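Giorgia had taken the early train from Skikuvberg to see the open day at Clirnlow, and at 3 in the afternoon she was still at the same table. The other visitors had gone on to hear the speech.

Sơn Ông worked without talking. He had a gripper to close on the cloth and then to open again, and he did this with much patience, like her aunt in the laundry at Unda.

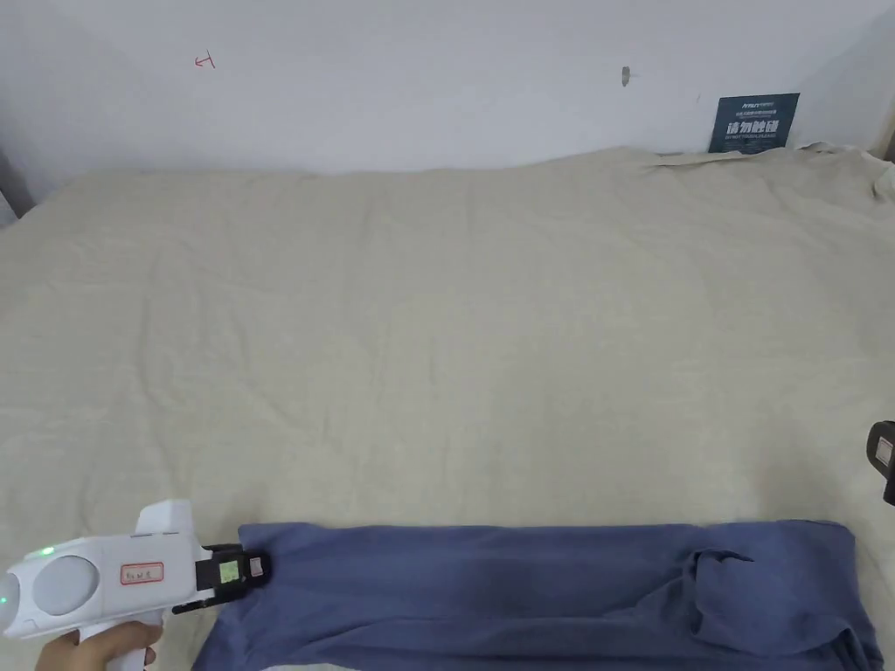 The blue garment on the table at Clirnlow, with the sign behind it.

"What does it say?" she asked, and pointed to the navy sign by the wall.

"Please do not touch."

"And you?"

"I am allowed," he said. "This is fold number 1242 – they want 3579 before June."

Giorgia put her hands in her coat pockets. She wished very much to smooth one wrinkle in the beige cloth, only one, near the wall.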